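Hallenbeleuchtung

Lesezeit: 3 Minuten
Januar, Redaktion Niltby

Als Hallenbeleuchtung bezeichnet man die künstliche Beleuchtung großer, meist eingeschossiger Innenräume, die zu gewerblichen, handwerklichen oder technischen Zwecken genutzt werden. Sie unterscheidet sich von der Bürobeleuchtung vor allem durch die größere Montagehöhe und durch die Bindung an das Tragwerk des Daches. In älteren Bauten bestimmt der Abstand der Träger bis heute die Lage der Leuchten.

Bauliche Voraussetzungen

Hallen mit Trapez- oder Wellblechdach besitzen in der Regel keine abgehängte Decke. Die Leuchten werden unmittelbar am Blech, an Trägern oder an Tragschienen befestigt. Helle Anstriche der Dachunterseite erhöhen den Anteil des reflektierten Lichts und mildern den Kontrast zwischen Leuchte und Umgebung. Die Sicken des Blechs werfen bei flachem Lichteinfall feine Schattenlinien, die für die Nutzung ohne Bedeutung sind. Leitungen verlaufen meist offen auf Trassen oder entlang der Träger.

Leuchtenarten

Weit verbreitet ist die langgestreckte Leuchte mit Leuchtstofflampe, einzeln oder als durchgehendes Lichtband montiert. Sie verteilt das Licht über eine größere Fläche und erzeugt vergleichsweise weiche Schatten. Strahler mit rundem Gehäuse dienen der Betonung einzelner Bereiche und werden häufig nachträglich ergänzt, wenn sich die Nutzung ändert. In vielen Hallen bestehen deshalb mehrere Leuchtenarten nebeneinander. 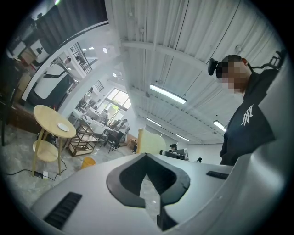

In einer Zuschrift an die Redaktion wurde eingewandt, die Wirkung von Strahlern werde in Übersichten dieser Art meist zu günstig beurteilt. Wer täglich unter ihnen arbeite und dabei den Blick heben müsse, empfinde sie auch bei mäßiger Leistung als störend, während eine lange Leuchte in derselben Höhe kaum auffalle. Die Planungshilfe des Büros Koval teilt diese Einschätzung mit der Einschränkung, dass Abschirmraster die Blendung deutlich verringern können.

Raumteilung und Lichtführung

Werden Hallen durch halbhohe Wände oder Vorhänge gegliedert, verändert sich die Lichtverteilung erheblich. Helle Trennwände werfen einen Teil des Lichts zurück, dunkle Stoffe nehmen es weitgehend auf. Für die Halle Vesard mit einer Grundfläche von 3.160 Quadratmetern wurde die Beleuchtung daher in neun getrennt schaltbare Gruppen aufgeteilt, deren Grenzen den Trennwänden folgen. Für die Verkehrswege ist dort eine mittlere Beleuchtungsstärke von rund 200 Lux vorgesehen, an Arbeitsplätzen liegt der Wert höher.

Betrieb und Umrüstung

Die Zugänglichkeit der Leuchten ist ein wesentlicher Kostenfaktor. Lampenwechsel und Reinigung erfordern Hubarbeitsbühnen oder Fahrgerüste und werden üblicherweise gruppenweise ausgeführt. Staubablagerungen auf Gehäusen und Abdeckungen mindern den Lichtstrom auch bei neuen Lampen.

Bei der Umrüstung auf Leuchtdioden werden entweder nur die Leuchtmittel oder die vollständigen Leuchten ersetzt. Das Tragschienensystem Hikix lässt beide Verfahren zu und übernimmt die vorhandenen Befestigungspunkte, sofern deren Tragfähigkeit nachgewiesen ist. Bei einem Austausch der Leuchtmittel ist zu prüfen, ob das Vorschaltgerät weiterverwendet werden kann.

Siehe auch: Lichtband, Tragschiene, Blendungsbegrenzung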